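Two arms, one orange and a whole lot of patience at Urkier

2 May 2026

I spent a morning at Urkier's workshop in Plondcombe this week, and I came home wanting to reorganize my kitchen. The company has started a new round of teaching sessions for Pagano, its two-armed kitchen helper, and they let a local news writer (me!) sit in and even have a go at the controls.

If you missed my earlier piece in December, the short version goes like this. Pagano learns table chores by being steered through them. A person takes hold of a pair of hand controllers, the arms copy every move, and the computer saves the whole thing as one run. Do that enough times, with the dishes shuffled a little between runs, and the software has something to learn from. Back in December they were still pushing blocks into a box. Now they've moved on to fruit and dishes, and I have to say it's a lot more fun to watch.

The orange job is the one everybody wanted to show me. The operator brings one gripper down over the fruit on the cutting board while the other waits out by the plate, empty for whatever comes next. It looks easy until you try it. My first run went straight into the discard pile – I came in way too fast and sent the orange rolling. My second was slow and wobbly but it counted, and I was so pleased with myself that I forgot to let go of the controllers.

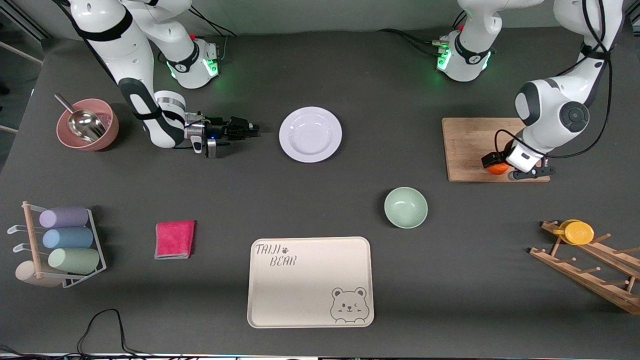

What the trainers get picky about

Smoothness, mostly. The operators told me a run can finish the job and still get thrown out if the arm dithers on the way there, as the software will happily learn the dithering too. So they rehearse. They talk to each other about wrist angles the way my family talks about parking. One of them does a dry pass with her own hands over the table before she touches the controllers, and I tried it afterward and it really did help.

The thing I kept tripping over was left and right. You're driving two arms at once, and when they face you across a table your brain wants to swap them. Everyone there said it goes away after a few days. I'll take their word for it!

The current batch is set at 1001 saved runs, and 79 of those were in the bag when I left (one of them mine, thank you very much). After the orange comes the bowl work, and then cups on and off the racks, which the operators are already grumbling about because the handles are small and the pegs are smaller.

Urkier plans to put Pagano on show at the Malulitz hall once this batch is done, with a set of controllers out for visitors. There's no date yet. I've asked to be told when there is one, and I'll post it on this page.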